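Mobile arm cell, post-fault inspection checklist
Lisance site, carpeted test floor
Checklist version 3
Inspector: Benedetta Rinaldi

Reason for inspection: unplanned wrist stop during a low reach next to the cabinet. The controller logged an overcurrent on the gripper axis and held position until the release key was turned. No contact with a person. The unit stays out of automatic mode until every item marked OPEN is closed.

Section A. Work area

A1. Stop buttons reachable from both sides of the work area. PASS. Both tested, both latch.

A2. Floor level and free of loose tile edges. PASS. Carpet tiles pressed down by hand along the seams. No lift found.

A3. Loose objects cleared from the travel path. OPEN. Comment: the orange item on the carpet to the left of the cabinet must be picked up before any base move. The low reach program does not check for objects on the floor.

A4. Cables secured and outside the arm's reach. OPEN. Comment: a thin black cable lies in a loop by the perforated grille. Fix it flat or route it behind the cabinet. A finger closing on a loop of this kind would give the same overcurrent reading as a jam inside the gripper, so the log alone cannot separate the two causes.

A5. Clearance between gripper and cabinet at the lowest taught point. OPEN. Comment: the program requires 30 mm on all sides. The left panel comes down to a corner at the carpet and the base is recessed behind it, so a gripper that enters the recess has panel on more than one side when it backs out. Measure at the corner, with the arm in manual.
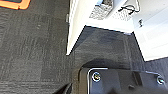

Hiketti maintenance asks that A5 be measured twice, once with the fingers open and once with them closed. The open width was left out of the February check and the clearance was signed off on the closed figure only. They also want the retract move made straight back along the approach line, with no wrist rotation until the gripper is clear of the cabinet.

Response from inspector: accepted. Both measurements added to A5. The retract change is entered under C4.

Section B. Gripper and wrist

Isolate power and apply the lockout tag before starting this section. Wait 13 seconds after isolation for the drive to discharge.

B1. Mounting screws present and seated. PASS. Checked with a torque driver. Paint marks renewed.

B2. Plate edges free of burrs and dents. PASS with comment. Light wear on one corner, smooth to the touch. Recheck at the next service.

B3. Finger pivot turns freely through full travel. OPEN. Comment: the joint moves by hand but catches near the closed end. The catch can be felt in one direction only. Do not lubricate before the cause is known.

B4. Recess around the pivot clear of debris. OPEN. Comment: inspect with a lamp, then clean with a dry brush. Do not use compressed air, which can push carpet fiber further into the joint. Keep anything removed in a labeled bag for the fault file.

B5. Finger cover fits without rubbing on the plate. PASS.

B6. Sensor cable strain relief tight. PASS. No damage to the jacket. Connector reseated once.

B7. Spare finger set on site. FAIL. Comment: the Negri order is still open. If B3 needs a new pivot, the unit stays down until the parts arrive. 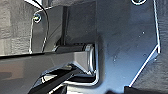 Lisance, Jul 7, 2025

Section C. Controls and restart

C1. Fault log saved before reset. PASS. Copy stored with this checklist.

C2. Gripper current limit matches the setup sheet. FAIL. Comment: found at 300 percent of the sheet value. The change has no entry in the Zirska change record. Limit restored and password changed. At the higher setting the drive would push against a blocked finger for longer before tripping, which may account for the catch noted in B3.

C3. Speed limit active in manual mode. PASS.

C4. Retract path edited and reviewed by a second person. OPEN. Edit made, review outstanding.

C5. Dry run of the low reach at reduced speed. NOT STARTED. Requires A3, A4, A5, B3 and B4 closed. One person at the stop button for the whole run, outside the marked zone.

C6. Operators told of the fault and the restart conditions. PASS for day shift. Evening shift to be told at handover.

Status: unit locked out. Manual moves allowed for A5 only, by the inspector, with the key removed afterward. Return completed pages to B. Rinaldi.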